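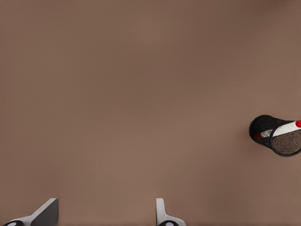

Chapter 5
Gathering Demonstrations

5.1 Introduction

The preceding chapters treated the training set as given. A learner received pairs of observations and actions, and the question was how best to fit a policy to them. This chapter turns to the earlier question of where those pairs come from. In most practical work the answer determines more of the final result than the choice of model does, and it takes up more of the calendar.

A demonstration, as the term is used in this book, is a time-ordered record of what the arm sensed and what it was commanded to do, from a defined starting condition to a defined end. The record may be produced by a person guiding a physical arm, by a person guiding a simulated one, or by a scripted planner that has access to the full state of the simulator. All three sources are considered here. Simulation is treated first, as it allows the reader to complete the exercises without laboratory equipment.

The running case for the chapter is the Korkville desk set, a collection of simulated tabletop tasks involving small office articles. In the view that opens the chapter, a mesh cup lies on its side with a marker inside it, and both fingers of the gripper are in view with nothing between them. The image was rendered from a viewpoint close to the gripper. A policy trained on such images has no other picture of the table, and an article near the border may be only partly visible to it. Section 5.3 examines what this means for the choice of starting positions.

The Korkville set contains 2,296 demonstrations. Of these, 800 were produced by human operators using the Trikstead hand controller, and the remainder by a scripted planner. The two portions differ in ways that matter to a learner. Operators pause, correct themselves, and approach the same article along different paths. The planner does none of these things unless it is told to. Students are asked to keep the two portions separate until Section 5.6, where methods for combining them are introduced.

5.2 What a Record Must Contain

At a minimum, each record holds the rendered images, the joint positions, the finger opening, the commanded action, and the time of each step. It should also hold the random seed and the version of the scene file, so that the starting condition can be rebuilt. Records that lack a seed can still be used for training, but they cannot be replayed, and errors found in them later are difficult to trace.

The outcome of the attempt must be stored as a separate field. It should be computed from the simulator state at the final step and should not be entered by the operator. Failed attempts are kept. They are excluded from the training set by default, but they are needed for the analysis of coverage in Section 5.5 and for the exercises on recovery behavior.

Operators in the Korkville work recorded in sessions of 20 attempts, after which the starting positions were drawn again. Longer sessions were tried and abandoned when the later attempts in each session showed shorter approaches and less variety in grasp angle.

Key terms introduced in this chapter: demonstration, operator, scripted planner, starting distribution, coverage, replay, outcome field.

Before continuing, the reader should be familiar with coordinate frames (Chapter 2) and with the loss functions defined in Chapter 4. The replay tool, Flira, is described in Appendix B, together with the file layout used in the exercises. Readers who intend to work with a physical arm should also read the safety notes in Appendix D before attempting Exercise 5.4.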